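To: Members' discussion list, Allied Small Halls and Hostels
From: The Secretary, Cundura Hostel Trust
Subject: Re: Replacing beds and mattresses, and what to do with the old ones

Dear members,
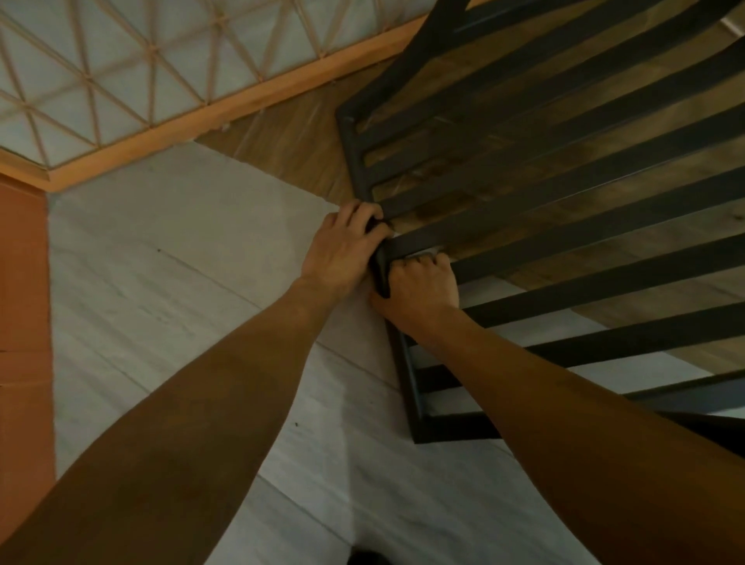
The Trust is grateful to the members of the Wulleo house for their message, which is quoted below in part. As several other houses have since written to us privately with similar questions, we are replying to the whole list.

> We are due to replace the beds in our two largest dormitories before
> the spring bookings begin. We have had one quotation, which seemed
> high, and we do not know whether it is wise to buy mattresses from the
> same supplier. We would also like to know how other houses have
> disposed of their old mattresses. Our local tip will take only 3 at a
> time and asks for a trade permit.

On the first point, the Trust asks for at least three written quotations for any purchase of furniture, and we would advise other houses to do the same. Prices for what looks like the same bed differed a good deal when we last bought. The lowest did not include delivery beyond the front door, and our dormitories are on the second floor. Please ask each supplier to state in writing whether carrying upstairs, assembly and removal of packaging are part of the price.

We bought the mattresses separately, from Pustska, and have been content with that arrangement. It does mean that the house must check the sizes itself. Two of our older rooms have beds slightly shorter than the usual length, and an early order had to be exchanged at our own expense. Measure every bed, including those believed to be the same. Members should also see the fire label on a sample before placing an order, and keep a copy of the supplier's certificate with the house insurance papers. Our insurer asked for it at the last renewal.

As to covers, we recommend the zipped, wipeable kind. They are warmer to sleep on in summer and a few guests have remarked on the noise, but they have reduced our laundry and we expect the mattresses to last longer.

Disposal took up more of our time than the purchase. In all we had 443 mattresses to clear across the Trust's houses, and the council would not accept them as household waste. We used a licensed carrier, Mwaipopo, who collected over 10 visits and gave us a transfer note for each load. The total charge was £1,749, which we thought reasonable for the number. Houses are reminded that the transfer notes must be kept, and that responsibility for the waste does not end when the lorry leaves the yard.

Animal shelters and scout groups are often suggested as homes for used mattresses. In our experience they will take blankets and pillows gladly, but very few will take mattresses, and none that we approached would take one without a fire label. It would be as well to telephone before loading a van.

With regard to timing, we would suggest December for any house which closes over the winter. Suppliers were quicker to answer us in that month than at any other time. Houses which remain open may prefer to work through one dormitory at a time and to close bookings for that room a full week on either side.

The Trust can send a copy of its quotation request form to any member house. Please reply to this address and not to the list, so that other members do not receive a large number of short messages.

Yours faithfully,

The Secretary
Cundura Hostel Trust

To leave this list, send a blank message with the word "remove" in the subject line.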